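Gripper comparison in sim, kitchen counter set
December 13, 2019. Entry by Csenge Veres, bench notes shared with Hywel and Erick
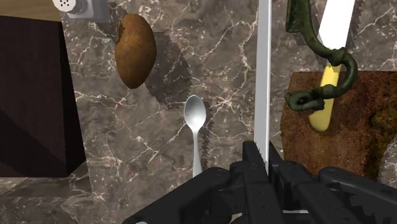 Started the second gripper today, the three-finger Jallbridge model. Same counter, same objects, same wrist camera pose as the Trorus two-finger runs so the logs line up. Hywel's import script needed one fix: the finger collision meshes came in at the wrong scale and the hand closed through itself at startup. Fixed in the hand file, not in the script, so don't pull his old copy.

Settings: physics step and friction left as they were in February. Grip force limit set to 6 N for both hands. 117 attempts per object, starting pose shuffled with the same seeds.

Potato first. Jallbridge hand holds it well once the fingers are past the widest part. When the approach is low it pushes the potato along the marble before it closes. The Trorus hand did this too but less often, I think because the pads are thinner. Raised the approach height and reran the worst seeds. Better, still a few misses where one finger lands on top.

Spoon is the bad one. Lying flat on the counter there is very little to get hold of, and with the wrist camera the hand covers the lower end of the handle well before contact. The pose estimate starts to wander about then. Tried freezing the estimate for the last part of the approach. That took out the wandering but now any early bump is fatal. Leaving it frozen for the comparison and noting it in the config. Erick wants to try grasping at the bowl end, which stays in view longer. Not done yet.

Knife: handle grasps only, blade masked off in the planner. The handle is up on the brown mat and the blade isn't clear either, with the green coil around it near where blade and handle meet. The planner doesn't treat the coil as an obstacle at the moment. Gordon says it should. I agree, but changing it now would mean redoing the Trorus set. No knife numbers until that is settled.

Shadows. The edges are badly stair-stepped on the marble, worst beside the spoon and along the blade. The segmentation net picks up part of the spoon shadow as spoon and the grasp center moves over to the right. Alcides raised the shadow map setting to 858 by mistake and the renderer quietly fell back to the default, so yesterday's "high quality" frames are the same as the old ones. He is redoing them at a size it accepts.

Controller: Purkell loop ran at 700 Hz with no dropped steps on either hand. Nearly 6 hours for the full potato batch on my machine, mostly rendering. Turning off the debug view helped some.

To do
- bowl-end spoon grasps (Erick)
- coil into the collision set, then rerun knife for both hands (me, Gordon)
- new shadow frames, compare spoon masks against the old ones (Alcides)
- ask Bhattacharjee for the real pad friction values, ours are guesses
- Hywel to merge the scale fix

Logs are in the shared folder under jallbridge_counter. The first potato batch in there is from before the mesh fix, ignore it.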